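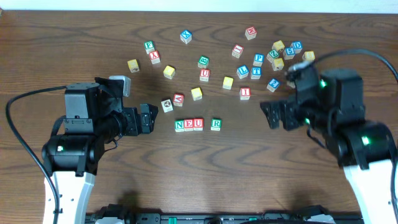
Page 66

Section 4: Oiling and waxing your table top

Your Larngate table leaves the workshop with one light coat of Sudwood hard oil already on it. That is enough to see it safely to your door, but a table that is going to be used for meals, homework, letter blocks and everything else a family puts on it will want two more coats before it starts work properly. Set aside an evening for each, put the radio on and don't rush. It is a pleasant job once you get into the swing of it.

You will need
Sudwood hard oil, clear (one small tin does both coats on any table in the range)
Three or four clean cotton cloths, old pillowcases are lovely for this
The grey finishing pad from your parts bag, part no. 124
Rubber gloves
A metal bucket with some water in it

Before you start
Clear the table completely and open a window or two. If the table has come in from a cold van or garage, let it stand in the room overnight so that the wood and the air can get used to one another.

First coat

1. Wipe the top with a barely damp cloth, going along the grain, and leave it to dry fully.

2. Rub the whole surface gently with the grey pad. You are only taking off the faint roughness that damp raises in the grain, so let the pad do the work and don't lean on it.

3. Brush off the dust, then go over the top once more with a dry cloth. Run your palm across it. If you can still feel grit, brush it again.

4. Stir the oil slowly with a flat stick. Please don't shake the tin, as bubbles are a nuisance to get rid of afterwards.

5. Pour a small puddle in the middle of the table and spread it outwards with a folded cloth. Finish with long strokes from one end to the other.

6. Leave it for as long as it takes to make and drink a cup of tea, then wipe away every bit of oil that is still sitting on the surface. Oil left standing turns sticky, and sticky patches have to be rubbed back by hand.

7. Leave overnight.

CAUTION: Cloths soaked in oil can heat up and catch fire by themselves if they are left in a heap. Put used cloths straight into the bucket of water, then hang them outdoors, opened out flat, until they are stiff and dry. Only then should they go in the bin.

Second coat

8. Repeat steps 4 to 7, using rather less oil than before. The wood will drink much less this time.

Note: If you bought the Morelli extending model, pull both ends out before you oil and keep them out until the second coat has dried. Do the extra leaf at the same time, or it will end up a shade lighter than its neighbours.

After oiling
Use the table gently for the first week, with mats under anything hot or wet. For the everyday shine, rub in a little Gumow wax with a soft cloth whenever the top begins to look thirsty. Most of our customers do this in August, when the windows are open anyway, and again before the winter holidays.

Crayon and felt-tip marks are dealt with in Section 5, along with water rings.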